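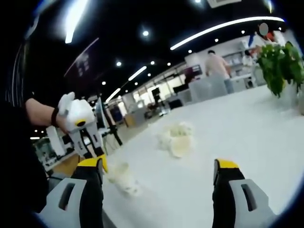

## Table clearing, Cluvness office: May report to Utiveck

Prepared by Paora Rutherford

The grant pays for one long white table in the shared room to be kept clear, and I still doubt that a table needs a grant. Crumpled paper and tissue remain the main nuisance. Our plan treats them as the easy part. I don't agree, as a soft wad has no fixed shape and no obvious place to hold it.

Cups are the other half of the work. The plan has one line for "cups", as if the small ones and the tall printed ones were the same job.

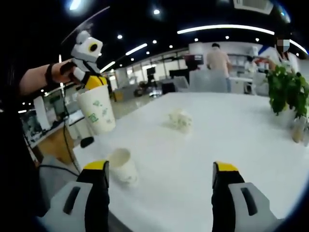 *Cups and tissue on the table. Tall printed cup raised at left, small paper cup still standing.*

**Spending.** $349 of the $500 supplies line is gone, mostly on cups and tissues. Grajales has asked for another $1000. I would hold that back until we agree on what "clear" means – the plant and the small bottle at the right-hand end are counted as clutter on one checklist and left off the other.

**Open items**

- One checklist, in place of the two we have
- Separate lines for small and tall cups
- A reply from Velum on the 7 boxes of tissues billed twice

I can't support the claim in the last report that the routine is "settled". The next check is Friday.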